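纪录片《Condberg》修复版周三在Menilgate影院首映 声音部分由原始磁带重新转录

本报讯 纪录长片《Condberg》的数字修复版将于周三晚在Menilgate影院首映,放映结束后设映后交流。影片由Giorgia Fiore执导,以16毫米彩色反转片拍摄,现场声另录于四分之一英寸开盘磁带。修复工作由Demum影像实验室承担,发行方为Pagano影业。修复版沿用影片初次公映时的剪辑版本,片长与镜头次序均未改动,片头字幕保留原貌,修复说明附于片尾演职员表之后。

据Pagano影业发布的资料,《Condberg》记录的是同名山谷小镇上一家纺织厂停产前后的生活。影片完成后只在少数电影俱乐部和电视深夜时段放映过,此后多年流通的都是一份由电视播出带转制的影碟版本。该版本画幅左右被裁切,暗部层次大量丢失,片中多段方言对白因压缩失真而难以辨认。影碟版还在开头加了一段旁白,原片中并无此内容,修复版已将其去除。

此次修复可用的素材分为三类:一是摄影机原底,即未经翻印的反转片剪辑本;二是一份中间负片,用于早年印制放映拷贝;三是导演本人保存的工作样片。Demum对三类素材逐本查验后,确定以摄影机原底为主素材,原底缺损之处由中间负片补足,工作样片只用于核对剪接点和字幕位置,不进入最终画面。

查验记录显示,原底整体收缩率在可扫描范围之内,接片处胶粘剂老化较为普遍,第5本片头一段齿孔连续撕裂,无法直接上机。技术人员先以手工方式重新接片,再对撕裂的齿孔逐一贴补。扫描采用湿门方式,片基一侧的浅划痕在这一环节已基本消除;药膜一侧的划痕伤及染料层,须留待数字阶段处理。扫描时不以齿孔机械定位,改由光学方式识别齿孔边缘,以减少收缩片基承受的拉力。 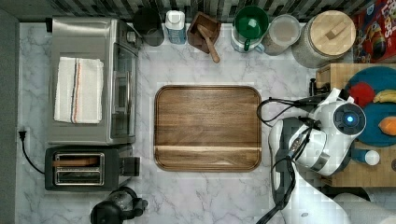 白色大理石台面一角,左侧为小型烤箱与双槽烤面包机

色彩方面,反转片原底的洋红染料较为稳定,青染料衰退明显,厂房内景普遍偏红。由于没有可供参照的早期放映拷贝,调色以两项依据为准:一是片中反复出现的灰卡镜头,二是当年冲印厂随片附送的配光单。配光单上的数值对应旧式印片机的光号,不能直接换算为今天的调色参数,Demum据此先推算出各场之间的相对关系,再以灰卡镜头校准绝对值。

调色过程中争议较多的是夜班一场。该场在车间日光灯下拍摄,摄影时未加校色滤镜,原底呈明显的绿色。影碟版把绿色全部校除,人物肤色接近日光下的效果。修复版恢复了绿色偏向,只对因染料衰退而叠加的红色作了补偿。雾景一场的颗粒较粗,实验室没有使用整体降噪,仅对中间负片补入的镜头作颗粒匹配,使其与前后原底镜头相接时不致跳动。

画面稳定一项同样作了限制。影片大部分为手持拍摄,摄影机自身的晃动属于原有风格,软件若按通常设置运行,会将其与片门抖动一并消除。技术人员把两类运动分开计算,只修正由接片和齿孔损伤引起的垂直跳动。尘点清除以人工复核为准,自动检测标记出的区域中,纺织车间内飞舞的棉絮屡次被误判为尘点,相关镜头最终全部改为手工处理。 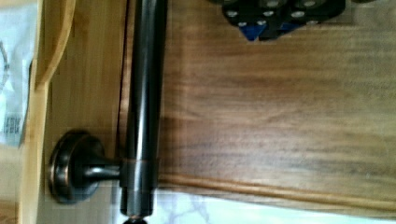 第3期 第5版

声音修复与画面同步进行。影碟版的声轨来自光学声带,高频在翻印中损失严重,背景带有持续的电流噪声。Demum在导演存放的箱子里找到了混录前的磁带,包括对白、环境声和音乐各一组。部分磁带的粘合层吸潮,走带时有脱落风险,须先作低温烘烤,之后在有限的时间窗口内完成转录。转录时按每卷带头的校准信号调整磁头方位角,没有校准信号的卷次则以高频输出最大为准。

由于现场录音机与摄影机之间没有锁定信号线,磁带与画面存在漂移,镜头越长,漂移越明显。早年的剪辑师在磁片上用增减片格的办法修正,这些改动并无文字记录。声音组以光学声带为时间参照,把磁带素材逐段对齐,再以口型和织机的撞击声复核。织机撞击节奏固定,峰值清晰,在没有场记板的镜头里成为主要的同步依据。

混录沿用单声道格式,未制作环绕声版本。电流噪声以窄带方式衰减,磁带本底噪声保留,以免在镜头切换处出现突兀的静音。片尾合唱一段,磁带中的音乐轨缺最后几个小节,缺失部分改用光学声带补接,补接处的频响差异以均衡器过渡,细听仍可分辨。

方言对白的字幕重新听写。旧字幕由标准语台词本译出,与人物实际所说多有出入,工序名称和机器部件的叫法也不统一。新字幕先按方言逐句记录,再作翻译,听不清的词以省略号标示,不作推测。字幕字体、字号和出现位置参照工作样片上的手写标记,放映时以外挂形式叠加,不烧录在画面内。 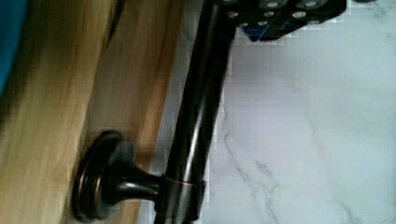

Giorgia Fiore说,她在审看时只要求改回两个地方:夜班一场的绿色,以及工厂大门关闭后那段黑画面的长度。影碟版把黑画面剪短了,观众还没有听完门外的脚步声,下一场就已经开始。她还说,当年混录时间很紧,有几句对白被织机声压得过低,但修复不应替过去的混录重新作决定,因此她没有同意把这几句提高。

关于原始版本的认定,发行方与实验室此前有过讨论。现存文件中,影片至少有两种长度,差异在于中段一组工人家中吃饭的镜头。电视播出时该组镜头被删去,俱乐部放映的拷贝则予以保留。原底中该组镜头完整,接片胶粘剂与前后一致,未见后期拆接的痕迹,由此可以判断删减只发生在播出环节。修复版按原底保留全部镜头。

修复版的交付文件包括供影院放映的数字拷贝、未压缩的图像序列、分轨声音文件和一份修复报告。报告按本登记每处补入镜头的来源,并附处理前后的对照静帧。未经调色的扫描数据另行封存,供日后技术条件改变时重新使用。影院放映文件制作了带字幕和不带字幕两种,画幅保持原有比例,银幕两侧以黑幔遮挡。Menilgate影院已在首映前安排一次技术试映,检查重点为黑位、单声道中置音箱的电平和字幕亮度。

片基本身的保存条件也作了调整。原底在扫描结束后更换了片盒,原来的铁盒内壁已有锈迹,新盒为带通气孔的惰性塑料盒。各本重新缠绕于片芯,张力放松,存入低温低湿库房,取用前须经过缓慢回温。中间负片与原底分库存放。磁带按尾端在外的方式收卷,以减轻层间复印造成的前回声,转录所得的数据以两种不同介质备份。

首映场采用单一票价,Menilgate影院主厅设500个座位,影院表示不再另开分厅同步放映。映后交流由导演与修复人员共同参加,内容包括声画同步的处理过程,现场将播放同一段落的光学声带版与磁带版作对比。首映之后,影片在该影院续映3天,随后由Pagano影业安排进入其他城市的艺术影院和电影资料馆。
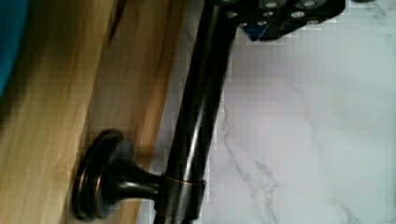
修复版会不会制作胶片拷贝?

Pagano影业目前只安排数字拷贝的发行。Demum保留了制作胶片输出所需的数据,如有资料馆提出收藏要求,可以另行洽谈输出负片及印制拷贝,费用由提出方承担。受现有单声道光学声带录制设备的限制,声音负片须单独排期制作,时间晚于画面。

影片的家用版本尚未确定上市时间。发行方称,家用版将使用与影院版相同的调色母版,针对小尺寸显示设备另作一次亮度转换,转换结果须由导演审看后才能压制。旧影碟版自3月起停止供货,库存不再补充。申请放映的机构可向Pagano影业索取技术规格表,表中列明画幅、声道、字幕文件格式和建议的银幕亮度;以录像形式播放旧版本的申请不再受理。

首映场入场时间为当晚开映前,迟到观众须在第一本结束后由工作人员引导入座。放映中间不设休息。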